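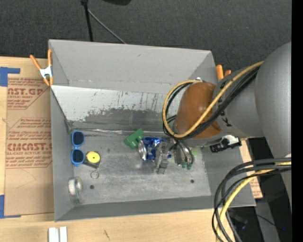 Lost property: please come and look before June

The lost property at the Totholm hall has built up again over the winter, and we would like to get as much of it as possible back to its owners. Anathi Nkosi and Zachary Gill went through the cupboard by the stairs and sorted what was there. Clothing has been hung on the rail in the side passage. Small things have been kept separate, as they tend to vanish under coats.

Among the small things are a pair of sunglasses with blue frames and dark lenses, a little tape measure with a yellow face, and a metal key ring. There is also a green plastic piece that none of us could put a name to. If you run one of the children's groups, or the model club, please have a look at it. It may belong to a set that is no use without it.

What may be a clear tape dispenser could be anyone's. The craft group has been asked and says it has all of its own, so if you brought tape along for a display or a parcel, it may be yours.

How to claim

Come to the office during opening hours, or speak to whoever is on the front desk. You do not need a receipt, but we will ask you to say where in the building you were and which group you came with. For keys and phones we will ask a little more than that. Please don't send a child to collect either of these.

If you can't get in, call the office on extension 513 and leave a message for Anathi. She will put the item in an envelope with your name on it and hold it for 2 weeks. We can't mail things out. Last year we tried it, and the postage came to more than most of the items were worth.

What happens to the rest

Anything still here at the start of June will be passed on. Wearable clothing and usable glasses go to the Nkuna thrift store, which has taken our leftovers for several years. Tools and stationery will stay in the building for the groups to share. Keys are kept until the end of the year and then sent for scrap. Odd gloves will be thrown out.

Last year's clear-out raised $67 for the thrift store, most of it from one good winter coat.

A request from the front desk

Please put your name on things. A strip of masking tape with a surname is enough for a tape measure or a pair of scissors, and a label inside a glasses case saves a lot of phone calls. Mandla Jacobs has left a marker and some sticky labels beside the sign-in book, and everyone is welcome to use them.

If you find something, hand it in at the desk the same day and say which room it was in. Items left on windowsills or on top of the piano usually get moved by the next group — and after that it is hard to say where they started. There is a pad of slips for writing down the room and the date.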